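Clollov Appliance Care
Front-loader parts and servicing / Filter covers

Plesar drain filter cover, round, white

Replacement cover for the drain pump filter on domestic front-loading washing machines. Fits a round opening at the lower front of the machine. Supplied with one seal and a fitting leaflet.

Specification
Order code: 3000 (cover with seal), 4000 (cover, seal and filter insert)
Colour: white
Outer diameter: 100 mm
Depth behind panel: 25 mm
Opening: slot at the edge, flat tool or coin
Stock held at: Stusville

Compatibility
Check the diameter of the old cover before ordering. The shape of the front panel is no guide – machines that look alike can take different covers. The rating plate is usually found inside the door rim or on the rear panel.

Washing machines with a dark door ring and a round cover low on the white front

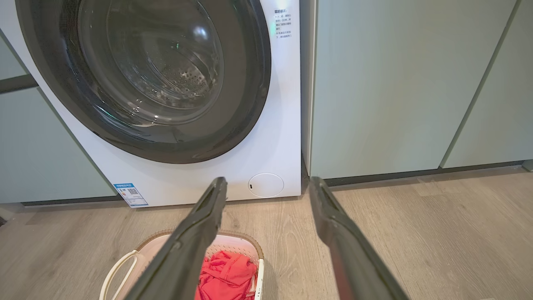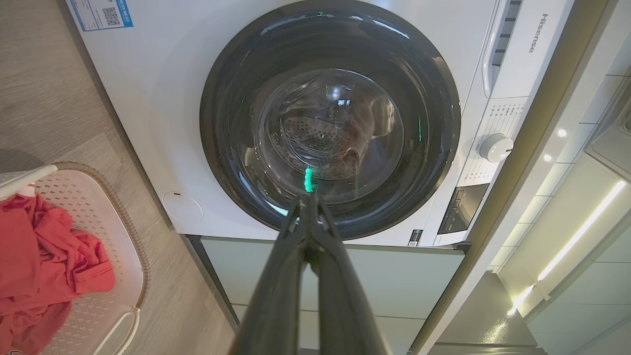 Can the cover be changed with water still in the machine?

The cover itself can be changed at any time, as it only closes the opening in the panel. The filter insert behind it holds back the water in the pump housing and must not be unscrewed until the machine has been drained. Switch off at the wall, place a shallow tray under the opening and turn the insert a quarter turn at a time.

Fitting notes
Wipe the recess before the new cover goes in. Press on the hinge side first, then on the slot side until it clicks. Do not use grease on the seal. Covers in the older Nyamweya pattern have two lugs and are listed separately.

Returns
Unused parts are accepted in the original bag. Filter inserts that have been fitted cannot be returned.

Technical queries: Maja Witkowska, parts desk. Please quote the order code and the model number from the rating plate.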